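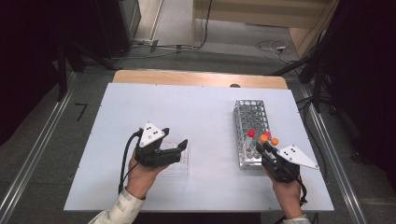

Capped tubes in the metal rack, tray alongside

noreen_z
Jul 5, 2018
Finally a rack I love! Metal, round holes, and the red and orange caps look so cheerful in it. I keep bath salts in mine — 17 tubes so far!

Stevitz
Pretty! But metal rattles. I'd go with foam.

ngozi.a
Foam gets grubby so fast, though. Metal all the way!

Stevitz
Mine's two years old and spotless.

noreen_z
OK, which foam? And do you sort by cap color?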